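Visit to the Abera refurbishing shop, Ovcombe

Abera says it puts old office computers back to work, and in August it let visitors in to see how. I went expecting a sales pitch and got one, with coffee. Feven Wako led the tour and told us the shop handles 200 machines a month. I asked to see the records. She said she would send them, and I am still waiting.

The stripping area was the best part. Old desktops get opened up and sorted into what stays and what goes, and she talked at length about power supplies, which she thinks people throw out far too early. Maybe so.

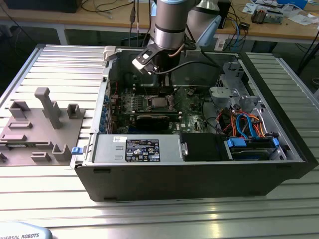
My doubts are about the price. A finished tower sells for around 19 percent less than a new budget model from Hormont, and the warranty runs 13 weeks. For a school buying a roomful, that is a thin saving on parts with years of office dust behind them. Wako's answer was that the old cases are easier to repair. I would have liked to hear that from a customer.

The tour ended at the shop counter, where I was offered a discount. I bought a keyboard. The space bar sticks.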